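发件人：Hajar Hajji
收件人：泡茶闲聊列表
日期：2020年3月21日
主题：Re: 杯子到底留几个？还有量杯能不能直接喝

Kulsoom，大家好：

先回 Kulsoom 的信，原文贴在下面，省得大家往上翻。

> Kulsoom Ghauri 写道：
>
> 我家橱柜又关不上门了。拿出来摆了一桌子，马克杯、玻璃杯、各种赠品杯，越看越烦。我想问问各位：平时喝水泡茶，你们手边真正在用的是哪几个？玻璃的和陶瓷的是不是都得有？还有，我总是倒水倒多，茶不是淡了就是溢出来，Essam Berrada 上回说他用量杯，我一直没弄懂他是先量再倒，还是干脆就拿量杯喝（笑）。
>
> 另外谁有好用的小水壶推荐？Stirnano 那款我看了半天，没下手。

哈哈，我替 Essam 回答一半：他是先量再倒的，不过我亲眼见过他端着量杯喝凉白开，所以你也不算冤枉他！

说我自己吧。我现在手边摆着的就那么几样：一个灰色的马克杯，一个透明的玻璃量杯，再加一个绿色的、带点透明的容器用来倒水。平时就往一块浅色木板上一放，要用的时候伸手就拿，不用开柜门。木板这个主意是跟 Asmaa Soliman 学的，她家厨房台面是石头的，杯子放上去总是“当”的一声，她听不得那个声音，后来垫了块切菜板，从此天下太平。我这边桌面是黑的，一滴水干了就是一个白圈，擦起来烦死人，有块板子垫着心里踏实多了。 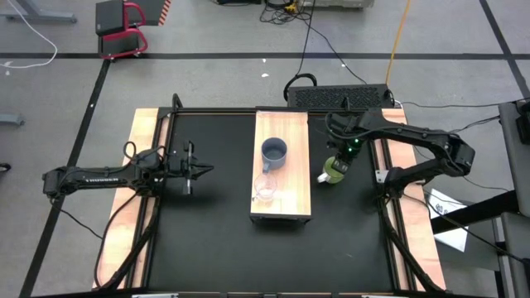

至于量杯，我觉得你真该试试。我以前也是凭感觉倒，结果每次味道都不一样，还怪茶叶不好（对不起，Bouzid 茶铺的老板）。后来定了个死规矩：小杯100毫升，大杯200毫升，茶叶都放2克。小杯浓一点，适合早上；大杯淡，下午慢慢喝。用了一阵子，现在换哪种茶我都先从这个比例开始，再往上往下调。你要是嫌麻烦，就只量头几回，手感慢慢就有了。

有一点要提醒：从宽口容器往量杯里倒，千万慢一点。我性子急，老是一抬手就倒猛了，水顺着外壁流得到处都是。找个带嘴的容器会好很多，嘴窄一点的最好，倒完往回一收，也不怎么滴。Essam Hegazy 在列表里争过这个，说嘴宽才痛快，我不同意，欢迎他再来吵！

再说陶瓷和玻璃要不要都留。我的意见是都留，各留一个。陶瓷的喝热茶，把手厚实，拿着舒服，我尤其喜欢杯口底下带一圈小凸点的那种，手指蹭上去有点糙，洗的时候打了洗洁精也不容易滑。玻璃的我拿来喝水，好处就是喝了多少一眼看见，我妈每天打电话问我喝水没有，我低头看一眼杯子就能如实汇报。挑玻璃杯就看两样：底要厚，把手要大。我以前有一个薄底的，好看是好看，风一吹窗帘扫一下就倒了，摔了两回（第二回彻底没救回来）。

摆的时候我习惯两个杯子并排，把手都朝右。Kulsoom 你是左撇子吧？那你就全朝左，道理一样的。别小看这个，把手朝一边，拿一个的时候就不会碰倒另一个，架子窄的话尤其明显。我还喜欢浅色木头的架子，配黑色的金属框，灰杯子和玻璃杯往上一搁，看着就清爽。
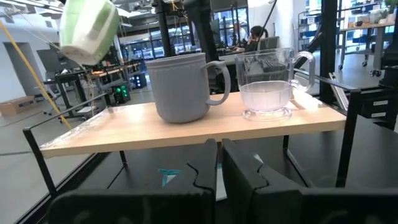

## 橱柜关不上门怎么办

我的办法很土，你听听看：

- 所有杯子拿出来，找个纸箱，凡是上次用是什么时候都想不起来的，一律进箱子。
- 箱子别急着送人，放到十月。到时候你从里面拿回来过哪个，就留哪个。
- 赠品杯不用心软。我有个 Warno 的杯子，印的字都洗没了，居然还留了好几年。
- 缺口的杯子直接别喝了，拿去插笔或者种葱都行。
- 柜子里别叠放玻璃杯，叠紧了拔不出来，我就是这么割的手。

## 小水壶

Stirnano 那款我在朋友家用过，壶嘴还行，盖子太紧，手上有水的时候根本拧不开。Zoltamska 的我自己有一个，倒起来很顺，就是把手短，手大的人握着别扭。你手小，我觉得可以考虑它。价钱你自己再比一比，我那个是打折时买的，现在多少不清楚。

对了，上次谁说要发柠檬姜茶的方子？我姜都买好了，在厨房放得快发芽了，快点发出来吧！

Hajar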